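Inicio > Cocina y comedor > Textil de mesa > Caminos de mesa > Camino de arpillera Lalldale

Camino de mesa de arpillera Lalldale
Marca: Altura
Ref. 172
Disponible

Camino de mesa en arpillera de yute natural, sin teñir, con dobladillo cosido en los cuatro lados. Sirve para mesas de comedor, aparadores y encimeras. Se vende por unidades y llega doblado en una funda de papel.

Características
Material: yute 100 %
Ancho: 46 cm
Largo: a elegir entre 3 medidas (corto, medio y largo)
Color: natural
Acabado: dobladillo doble, esquinas rectas
Reverso: sin forro

El tejido es abierto y tiene cuerpo. Los hilos no son todos del mismo grosor y aparecen nudos pequeños en la trama; es propio del yute y no se considera defecto. El tono cambia algo de un lote a otro. Si necesita varias piezas iguales, pídalas en el mismo pedido y anote en observaciones "mismo lote".

Qué largo elegir
En una mesa de comedor se suele dejar una caída de unos 20 cm por cada extremo. En una encimera o un aparador puede quedar a ras del borde o colgar por delante, según el gusto. El largo corto está pensado para mesas de 4 plazas. Para mesas extensibles recomendamos medir con la mesa abierta.

Uso
El yute no es impermeable. Conviene poner un salvamanteles debajo de fuentes y cazuelas calientes, y un plato debajo de las macetas. Sobre maderas enceradas o lacadas va bien una base fina de fieltro - la arpillera puede marcar la superficie si se arrastra. 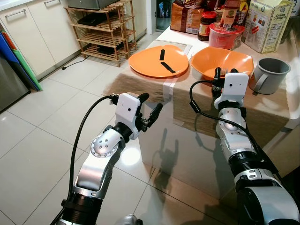
Lavado y conservación
No lavar a máquina. Sacudir al aire libre y pasar el aspirador con el cepillo suave. Las manchas se tratan con un paño apenas húmedo y jabón neutro, sin frotar, y se secan en plano. Planchar a temperatura media por el revés, con un paño de algodón entre medias. Durante las primeras semanas suelta algo de pelusa. El olor a yute se va en unos días si se deja extendido en una habitación ventilada.

Productos relacionados
Servilletas de lino Hadgu
Salvamanteles de fieltro Drenberg
Camino de algodón Altura, crudo

Opiniones
Imogen Crabtree: Pedí el medio y queda bien de ancho. Venía con los dobleces muy marcados, con la plancha salieron casi todos.
Daichi Kawaguchi: Correcto. El color es más tostado de lo que esperaba.

Envíos y devoluciones
Se admiten devoluciones con la funda original y sin lavar. Las piezas cortadas a medida no tienen cambio.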